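Home Posts Family Kitchen Table Contact
Search this blog Type and hit enter
Blog > Family > Play Corner > The little kitchen

It's October, the rain has settled in, and I have been spending far more time in the play corner than a grown woman probably should. I keep finding new reasons to love that little kitchen! 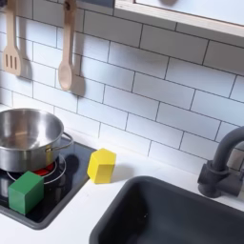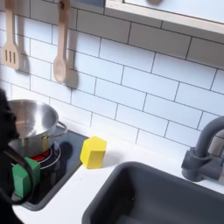

The steel pot on its burner, both times. The yellow block is in both.

I wanted the toy kitchen to have a bit of the feeling of my grandmother Marjorie Marsden's, which was white all over and always smelled of onions. So the white tile was what won me over, with those thin gray lines (I am a fool for subway tile, at any size), and then the wooden spoon and slotted spatula hanging up within reach. My friend Dario Valentini says I bought it for myself. He may have a point.

The favorite is the pot, though. It's shiny and it makes a proper clang, and it sits over a red burner that everyone under five treats with great respect. Blocks are the main ingredient at our house. Green is usually peas, and yellow has been butter, corn and, for one long afternoon, a lemon cake that I had to eat 4 slices of.

I do mean to sew a tiny dish towel before the holidays, maybe from the blue check left over from the curtains, if I can find where I put it.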